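Advance fee fraud

Advance fee fraud is a form of financial deception in which a person is persuaded to pay a sum of money up front in return for a larger payment, loan, prize or refund that never arrives. The payment may be called a tax, a release fee, an insurance deposit or a processing charge. Once it is made, the victim is usually asked for another.

Methods

Contact is most often made by email, telephone or messaging service. The sender may pose as a lawyer, a bank officer or a public official, and commonly supplies forged letters or account statements showing a balance in the victim's name. In loan cases, the applicant is told that credit has been approved and that a fee must be paid before the funds can be released. In inheritance cases, the victim is said to be the heir of a distant relative or a stranger who shares the same last name.

A related form, known as recovery fraud, is aimed at people who have already lost money. The caller claims to have traced the missing funds and offers to return them for a fee. Lists of earlier victims are bought and sold for this purpose.

The Drellavach case

One of the better documented cases involved Drellavach, a company that presented itself as a lender to small businesses. Applicants were charged a deposit of $200, followed by a "guarantee payment" of $2,826. The company gave an office address in Ultdale - a mail drop that it had stopped renting before the first applications were received. 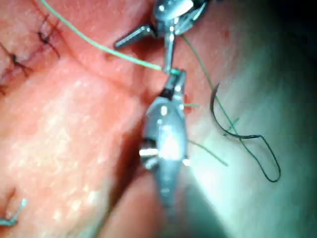 Complaints were collected by Prindeck, a consumer advice service, which passed 147 of them to the police. The attorney Nahom Hailu represented a group of applicants in a civil action against the company's directors. Judgment was entered in their favor in September, but only part of the money was recovered, the remainder having been moved through accounts held by other parties.

Legal treatment

Most legal systems treat advance fee fraud under general laws on fraud or theft by deception. Where the parties are in different countries, the choice of court and the enforcement of a judgment can be difficult. A bank may be able to recall a transfer if it is told promptly. Payments made by gift card or digital currency are harder to reverse.

Victims are generally advised to stop all payments, keep every message and receipt, and report the matter to their bank and the police. Some also bring civil claims, although the cost of doing so may exceed the amount lost.

See also

Identity theft
Nigatu Lending Register
Recovery fraud

Last edited October 29, 2025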